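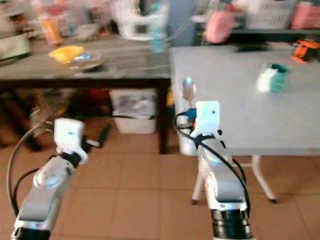

Part 3. Setting up rsync backups over SSH

If you followed Part 2, you now have a little server called gotik sitting on your network with a fixed address. Mine is an old desktop with 2,000 photos and far too many config files on it, and I back it up every night to a second box called correia. I'm using Debian on both, but I've done the same thing on Ubuntu and the commands didn't change.

You need a normal user account on each machine, and you need to be able to run sudo on both.

Step 1. Install the packages

On both machines, open a terminal and type:

sudo apt-get update
sudo apt-get install rsync openssh-server

The server package starts by itself once it's installed. Check it on correia with:

systemctl status ssh

You want to see "active (running)". Press q to get out of that screen (I spent a good minute hitting Escape my first time).

Step 2. Make a key

Log in to gotik as the user who owns the files and run:

ssh-keygen -t ed25519 -f ~/.ssh/backup_key

Press Enter twice when it asks for a passphrase. A nightly job can't type one in for you, so we leave it blank and lock things down in Step 4.

Caution: anyone who gets hold of backup_key can log in to correia as you. Don't copy it to a USB stick, don't mail it to yourself, and don't put it in a shared folder.

Step 3. Send the public half across

ssh-copy-id -i ~/.ssh/backup_key.pub you@correia

Change "you" to your user name on correia. It asks for your password this one time. Now test it:

ssh -i ~/.ssh/backup_key you@correia

If you land at a prompt with no password question, great! Type exit and carry on. If it still asks, look at the permissions on the far end. The .ssh folder should be 700 and authorized_keys should be 600, and sshd is really fussy about both.

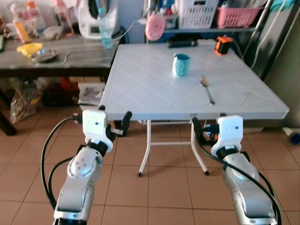
Step 4. Limit what the key can do

On correia, open ~/.ssh/authorized_keys in an editor and find the line that ends with your user name and gotik. Put this at the very front of it, followed by one space:

from="192.168.1.40",restrict

Use gotik's own address there, obviously. Mine ends in 40. Everything has to stay on one line, so watch out for editors that wrap long lines for you.

Step 5. Do a dry run

mkdir ~/backup (on correia)
rsync -avn --delete -e "ssh -i ~/.ssh/backup_key" ~/files/ you@correia:backup/ (on gotik)

The n means nothing gets copied, you just get a list. Read it! The slash after files matters too: leave it off and you end up with backup/files in place of the files themselves.

Caution: --delete removes anything on correia that isn't on gotik. Point it at the wrong folder and that folder gets emptied.

When the list looks right, take out the n and run it again. My first real run took 133 minutes over a slow link. Later ones are done before I've filled the kettle.

Step 6. Put it on a schedule

Run crontab -e on gotik and add this at the bottom, all on one line:

40 3 * * * rsync -a --delete -e "ssh -i $HOME/.ssh/backup_key" $HOME/files/ you@correia:backup/

That's 3:40 every morning. Save, quit, and check it with crontab -l.

Note: if gotik is switched off at that hour, cron skips the job and doesn't make it up later. Pick a time when both machines are on.

Restoring files is in Part 4.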